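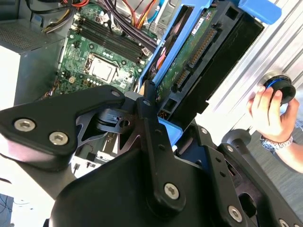 Lurwood Quiet Tower case: three months in

I bought the Lurwood in the autumn to replace a case I had been using for 10 years. The old one still worked, but the front sockets had gone and one of the feet kept falling off. I paid 155 pounds for the new one, delivered, which is more than I have spent on a case before.

Moving everything across took me an afternoon. The screws come in one bag with no labels, so allow time to sort them. The printed guide is a folded sheet with drawings and very few words. The drawing for the power supply is the wrong way round. Zakhar Hladun, who has the same case, had warned me about this and I still got it wrong the first time.

Room inside is good. There is a proper gap behind the main tray for cables, and the side panel closes over them without pushing. My old case needed a knee against it. The ties supplied are the reusable sort and there are enough of them. I would have liked one more hole near the top corner for the processor power lead, as mine only just reaches.

The drive cages are the weak part. They slide in on plastic runners, and the runners flex. One of mine buzzed from the first evening. I put a strip of felt tape along each side and it stopped, but at this price I should not have to.

Noise is otherwise low. The two fans that come with it are fine at low speed and have a slight whine when turned up. I swapped the rear one for an Irkon I already had and left the front one alone. I keep the computer under the desk and can't hear it with the radio on.

Dust filters: the bottom one pulls out from the front, so you can clean it without moving the case. The front one is held by clips and is a nuisance. I do it once a month and dread the top left clip.

The finish marks easily. Fingerprints wipe off with a damp cloth, scratches don't. It is also heavy, 9 kilos before you put anything in it, and there is nothing to hold it by. Get help if it has to go upstairs.

I emailed Lurwood about the runners and had a reply from Ginette Sawatzky two days later, offering a replacement set. They arrived within the week. The new ones are a bit stiffer, though I have kept the felt.

I looked at the Darnuno as well, which is cheaper and has better drive cages, but it is 3 centimetres too tall for my desk. If you have the height, look at that one first. I am keeping the Lurwood.

Contact | © Petro Skoryk 2025 | Back to top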